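Montag, abends

Spielküche weiter durchgesehen. Die Liste steht jetzt bei 94 Positionen, zwei davon doppelt (beide Male Teller, beim Abschreiben in der Zeile verrutscht). Schneidebrett: 328 mm lang, Kanten glatt, kein Grat am Griffloch. Waage zeigt wieder einen Versatz von 2 g — nach dem Batteriewechsel unverändert. Morgen gegen das Prüfgewicht kontrollieren. 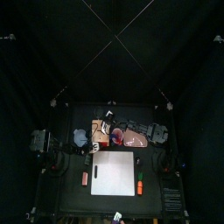

Das Brett bleibt in der Mitte, die Karotte rechts daneben, Geschirr und Tuch hinten. Mit dieser Ordnung lässt sich arbeiten. Beim schwarzen Untergrund bleibe ich ebenfalls, helle Teile heben sich darauf gut ab. Die vorige Unterlage von Drimer war zu grau und spiegelte im Abendlicht.

Prapai Kaewkla rief gegen 17 Uhr aus Follitz an. Die Ersatzbecher kommen erst im August, Stückpreis jetzt etwa 33 Cent höher. Habe zugesagt, aber um eine schriftliche Bestätigung gebeten. Tuch vor dem nächsten Durchgang bügeln. Etiketten nachdrucken, Schriftgröße wie gehabt.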